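Slide 4. Office birthdays, a short history

(Wait for the clicker. It lags.)

At Vuvier we had 102 people and one shared calendar, so do the math: cake every third day. I gained a belt hole and learned no surnames.

Then Ishbel Semple proposed one cake a month. September had 2 complaints, both mine.
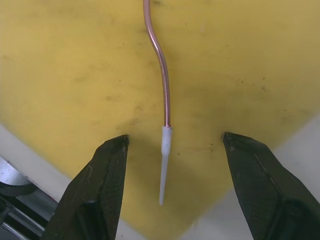
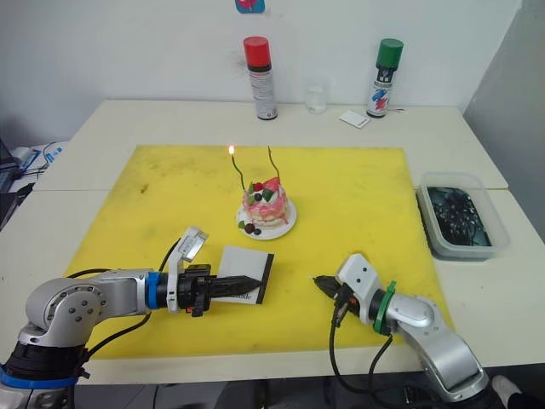

Pause for the frosting people. There are always frosting people.

Next point: the card. Normunds Paulauskas has signed "Best, N." on every card since he joined. I find this restful. Compare the guy at Bustov who wrote a poem for Payroll. It had a second page.

Ask the room who has sung to a stranger on mute. Let hands go up. Move on to retirement parties, slide 5.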